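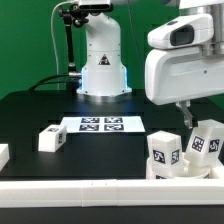 Notas para la charla: «Recoger demostraciones sin perder la cabeza»

(Versión larga, para mí. Si alguien me pide las diapositivas, que se lleve también esto, que es donde está la chicha.)

Arranque, sin prisa

Hola a todos, gracias por quedaros a la última sesión de la mañana. Me llamo Maxine Rutherford y en Dirnwood llevo la parte de datos, que es la manera elegante de decir que me paso el día mirando cómo un brazo coge un cubo. Y lo deja. Y lo vuelve a coger.

Preguntar aquí quién ha teleoperado un brazo alguna vez. Esperar a las manos. Si levantan la mano muchos, saltarme la explicación de los mandos e ir directa a la tarea.

La tarea

Cubos blancos con marcadores impresos en las caras, un recipiente redondo también blanco, y hay que meter los cubos en el recipiente. Ya está. La elegimos Walter Paucar y yo en enero, delante de una pizarra, y nos pareció tan fácil que casi nos dio vergüenza proponerla. Pues bien, tardamos semanas en conseguir un conjunto de episodios con el que yo me atreviera a entrenar algo.

Contar despacio lo del color. Cubos blancos, recipiente blanco, pinza clara, bordes blancos, mesa negra. Para una persona no hay problema, pero a la política le estás pidiendo que encuentre un borde blanco contra otro borde blanco, justo en el instante en que más importa. Los marcadores nos dan la pose del cubo para revisar después, y la hoja con los cuatro marcadores es nuestra referencia de la mesa. La hoja no se mueve. Repito: la hoja no se mueve (pausa, que siempre se ríe alguien que la ha movido).

Qué es un episodio bueno

Esto lo discutimos muchísimo. Al principio guardábamos solo los episodios limpios: bajar, agarrar, trasladar, soltar, todo precioso. Grabamos 900 así. Entrenamos la primera versión con el cargador de datos de Fusgate y el resultado en la mesa era desesperante: en cuanto el cubo llegaba un poco torcido a la boca del recipiente, el brazo se quedaba pensando. ¡Claro! No había visto nunca un cubo torcido.

Así que cambiamos el protocolo y empezamos a pedir a los operadores que entraran mal a propósito. Que el cubo tocara el borde, que llegara inclinado, que hubiera que corregir con un giro pequeño de muñeca.
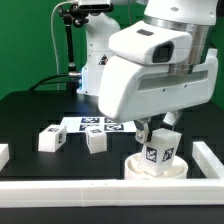 Volodymyr Kostiuk, que es el que mejor mano tiene del equipo, lo odiaba. Decía que era como pedirle a un pianista que desafinara. Pero esas correcciones son oro, y además salen distintas según quién lleve los mandos: Volodymyr corrige corto y rápido, Ilona Lakatos retrocede bastante más arriba y vuelve a entrar. Al principio yo quería unificar el estilo y ahora me alegro de no haberlo hecho del todo. Lo que sí unificamos fue el final: se abre la pinza, se sube en vertical, se para. Sin adornos.

Las posiciones de partida

Aquí confesión. Durante bastante tiempo dejamos que cada operador colocara los cubos «al azar», y el azar de una persona cansada es siempre el mismo rincón de la mesa. Lo vio Þröstur Bjarnason cuando dibujó un mapa de posiciones iniciales, y era un manchón a la izquierda y luego nada. Desde entonces sorteamos. La pantalla dice zona y orientación, el operador coloca, y si el sorteo pide un cubo tumbado pegado a la hoja, pues tumbado y pegado a la hoja, aunque dé pereza.

Hoja de sesión, por si alguien la quiere copiar:
Comprobar la hoja de marcadores antes del primer episodio.
Recolocar los cubos según el sorteo, también cuando el anterior salió mal.
Tandas de 19 episodios y descanso. (El número salió de una prueba con Ilona, no tiene misterio.)
Etiquetar al momento: éxito, fallo, recuperación.
Si dudas entre dos etiquetas, «revisar», y lo miramos juntos al final del día.

Lo de etiquetar al momento parece una tontería. Probamos a hacerlo al día siguiente y discrepábamos con nosotros mismos, que ya es triste.

Cámaras y brazos

Decir esto rápido, que me enrollo. Vista fija de la mesa y sensor en la muñeca. Cuando la pinza baja tapa buena parte de la zona, y ahí la vista de muñeca se gana el sueldo. Si alguien pregunta por el fondo verde: ayuda a que el recorte sea sencillo, y para la variación de fondos ya trabajamos después, en posproceso.

Números, una sola diapositiva

Llegamos a 2,000 episodios sumando limpios y con recuperación. Los días buenos nos turnamos hasta 9 horas, y no se lo recomiendo a nadie con hijos pequeños. No voy a enseñar porcentajes de éxito hoy, porque la evaluación la está repitiendo el equipo de Restrepo con su propia mesa y prefiero que los cuenten ellos.

Preguntas que me van a hacer

¿Por qué no simulación? También la usamos, pero el roce del cubo contra el borde nos sale muy mal simulado y es justo lo que queremos aprender.
¿Se comparten los datos? Los de la primera tanda sí, escribidme. Los de recuperación están pendientes de que Bamer dé el visto bueno.
¿Cuánto se tarda en formar a un operador? Una tarde para los mandos. Para que se atreva a entrar torcido, bastante más.

Si sobra tiempo, poner el vídeo de Walter con los episodios fallidos. Acordarme de quitarle el sonido.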